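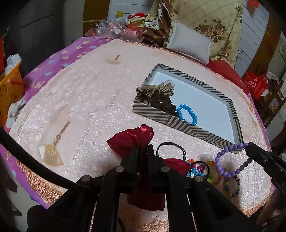

What does the Totero kit cost to run once you have bought it? Mostly operator time, plus one set of finger pads per pair every 19 working days at our usage.

Slide 2. Who we are. Murray Ngata and I tested the kit for Gadlow between February and the end of summer. Dvořáček supplied it at list price. No discount, no say over these notes.

Slide 3. What is in the case. Two hand-held grippers, left and right, with cables, charger, calibration card and spare pads. Stuser, the recording software, is licensed separately. Say this slowly – people miss it on the quote.

Slide 4. Small goods trial. Sorting hair accessories and beaded bracelets into a tray, on a bed with a quilted cover. Point out the satin bow held between the black fingers, and the purple bracelet hooked on the tip of the other jaw. Soft fabric and strung beads load the fingers very differently. The vendor's demo uses rigid blocks, so ask for something like this before you sign.

Slide 5. Figures. 2000 recorded picks over the trial. Setup time per session fell to 25 minutes once Vendula Polák rewrote the checklist. The printed manual gives the calibration steps in the wrong order; use the PDF.

Slide 6. Complaints. The cable is stiff and wants to lie across the work. Wrist fatigue after 2 hours. Support answers by email only, but Igor Murín there did answer every time.

Slide 7. Verdict. Buy one pair, hold off on the service plan. Pads are easy to change yourself with the driver in the case.

Questions. If asked about left-handed operators, pass to Murray.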